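Ticket 4618: thumbnails and previews gone on Arnia share
Status: Closed
Opened by: Rebecca Fiore
Assigned to: Cosimo Orlandini
Priority: High (was Normal)
Opened: Sun 29 November

Problem

Opened Arnia this morning to pull stone and surface images for the Ibarra catalog. No thumbnails in any folder. Gray icons everywhere. Double click on a file and I get "you do not have permission to view this item". Some files open, most don't. Same login as Friday. Catalog pages are due to the printer, can somebody look today please.

Already tried: logged out and in, restarted, different cable. Graziella has the same thing on her laptop so it's not my machine.

Cosimo Orlandini, first look

On it. Few questions:
- which folders work and which don't
- Mac or Windows
- did anybody move files in bulk over the weekend

Share is up, disk is fine, 46 percent free. No errors on the box itself. Can log in as admin and open everything, so files are not damaged. Looks like rights.

Rebecca Fiore

Both on Mac. Surfaces folder mostly dead, Wood is fine, Tile is fine. I didn't move anything. Amedeo did a cleanup I think? Ask him.

Amedeo Sanna

Yes that was me. Copied the old Surfaces folder over from Bidia on Saturday night, then renamed it. Took 6 hours. Opened a couple after and they looked ok so I went to bed. Did it from the admin account because mine kept timing out.

Cosimo Orlandini

OK that's it then. Copied as admin so everything is owned by admin, and the catalog group isn't on it. Bidia uses plain Posix permissions, Arnia uses the Windows style list on top. When you copy straight across, the list doesn't come with it, you only get owner and mode. Files that were in Surfaces before the copy kept their old rights, that's why some of them open.

Not touching anything until there's a snapshot. Taking one now.

Log

1. Snapshot of Arnia taken, named before-4618.
2. Checked one bad file. Owner admin, group admin, mode 600. Nothing for catalog group.
3. Checked one good file. Owner rfiore, group catalog, mode 660. List present.
4. Changed group to catalog on a single test folder, 18 files in it. Rebecca can now see them in the list but still can't open. Mode still 600, my mistake, forgot that part.
5. Set mode 660 on files and 770 on folders, same test folder. Opens on Rebecca's Mac. Opens on Graziella's.
6. Ran the same on all of Surfaces. Stopped partway with "operation not permitted". 7 files locked. Somebody had the Mac "Locked" box ticked before they were copied, unlocked by hand.
7. Ran again from the top, finished clean.
8. Turned on inherit for the Surfaces folder so new files pick up the right group by themselfs.
9. Cleared the thumbnail cache on the share. Will look slow untill it rebuilds.

Graziella Tedesco

Better. Permission message is gone. Thumbnails still gray in Surfaces / Stone / Renders, but the files open if I click. The dark brown marble with the pale veins opens full size, no message.

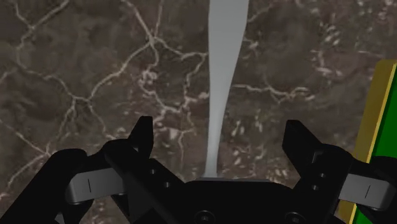 Thumbnails still missing

Cosimo here. Two caches, I only cleared the one on the share. The Macs keep their own.

- close every Finder window on the share
- eject Arnia
- restart the Mac (log out is not enough, tried it)
- reconnect, open Surfaces, leave it alone for a few minutes

Do not switch to gallery view while it's rebuilding. Locks up on big folders.

Rebecca Fiore

Did that, thumbnails are back on mine. Graziella's took a second restart. Sending the catalog pages now. Can we keep the ticket open until Evaristo has checked from the other office, he comes in over VPN.

Evaristo Marino

Checked. Opens fine. Slow but it's always slow from here. One thing, the Old folder inside Surfaces still says no permission.

Cosimo Orlandini

Old is a shortcut back to Bidia, not a real folder. Goes nowhere now. Deleted it. If anybody needs those files they're under Surfaces / Archive.

Follow up
- Amedeo: no more bulk copies from admin. Timeout on your account raised, use that.
- Me: move what's left on Bidia before June, with the sync job, not by drag and drop.
- Snapshot before-4618 stays until the catalog is printed.

Closing. Reopen if the gray icons come back.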